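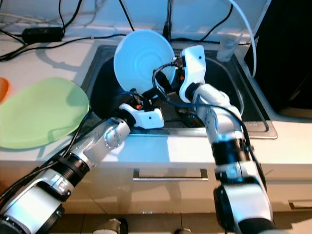 A white plate held upright in a stainless steel kitchen sink.

Vasora Household Water Diary, README
Last updated 27 Apr 2025

Hello, and thank you for stopping by! This folder holds the water diaries kept by 43 households in the town of Vimen, who wrote down every time they ran a tap, a shower, a washing machine or a garden hose. It grew out of a long argument over whether people use more water at breakfast or after supper (I still lean toward supper, for what it's worth), and then it got rather bigger than any of us had planned.

What you get

There are 16 plain CSV files, one for each week of the diary, plus a small file called homes.csv that gives the number of people in each home and whether there is a dishwasher. Times are local. Amounts are in gallons, and where a family only wrote "a bit" or "one sinkful" I kept their words in the notes column and left the amount blank.
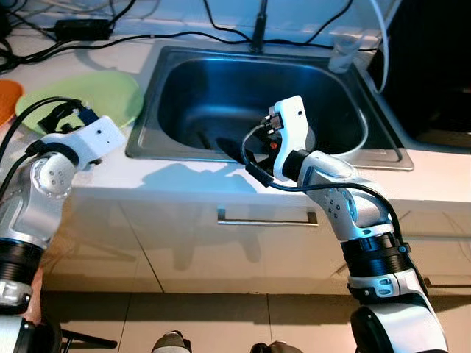
Kitchen entries are the messiest of the lot, so please be patient with them. Some families logged each rinse on its own line, while others put the whole evening's dishes down as one - and both were fine under the instructions we gave out. If you want to compare homes, add the kitchen rows up by day first. The Badier Street homes share one meter, so their totals are split evenly and marked "shared" in homes.csv.

Known problems

Week 3 is missing its garden rows. Any single entry over 50 gallons was checked with the household, and the ones they couldn't explain are still in there with a question mark beside them.

Use and credit

Use it for whatever you like, school projects very much included. Please credit the Yoo Water Diary Group, and if you spot a mistake, do open an issue - the next round of fixes goes in this June.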